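Notebook, May, the public talks

Back from the third of the Tirell evenings on foreign policy. I told myself after the second one that I wouldn't go again, and then the email came with the word "neighborhood" in it, meaning the countries next door, and I put my coat on.

The speaker was a former trade attaché, now with something called the Galtance Forum. I looked the Forum up on the bus. It has a mission statement, a board, and a page of past events where most of the links are dead. Its big report on border trade runs to 300 pages and I would bet money that the people who quote it have read the summary. I read the summary too. It says dialogue is important.

6:40 p.m.

Started ten minutes behind. The moderator thanked the hosts, the hosts thanked the moderator, and we all got a folder with a pen in it. The talk was titled "Small States, Open Doors" and for the first half hour I couldn't have told you which small states or whose doors. He said "partners" so often that I began putting a tick in the margin. I stopped at 19, which was before he got to the slides.

One slide I did copy down. 1,119 people have supposedly gone through the Forum's exchange program. Gone through it and done what? Isla Pryor asked that, more politely than I would have, and he said the network was very much alive. She asked if anyone had followed up with them. He said that was an excellent question. It was, and it's still sitting there.

To be fair to him (I am trying), he was good on visas. He explained how a consulate decides who gets a short-stay one, and how much of it comes down to whichever officer is on the desk that morning. No slides for that part. He leaned on the table and talked like a person who had once done a job. If the whole evening had been that, I'd have nothing to grumble about.

The Gedilley reading room, where they hold these now, is a step up from the old place. Bigger, warmer, bad echo at the back.
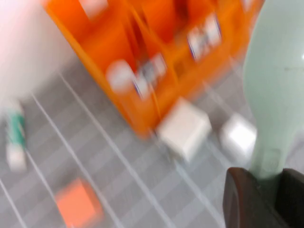 7:50 p.m., questions

A student wanted to know what an ordinary person is supposed to do with any of this. He told her to stay engaged. She wrote it down, which made me a little sad.

Then Tomić, who comes to all of them and sits by the door. He asked why the talks on the river crossing had been "entering a new phase" every spring for as long as he could remember. Big laugh. The attaché laughed too and said these things take patience. I notice that patience is always asked of the people who live near the crossing and have to drive the long way around.

I had a question ready about who pays for the series and didn't ask it. Coward. The folder says "with the support of our friends," no list. I'll write to Tirell and see if I get an answer or another invitation.

They claimed 100 seats booked. Booked, fine.

Next one is on energy, with two speakers who are said to disagree. I've heard that before, and last time they disagreed about the date of a treaty. Put my name down anyway. Must find the other folder, the one with the reading list, before I lend it to Isla.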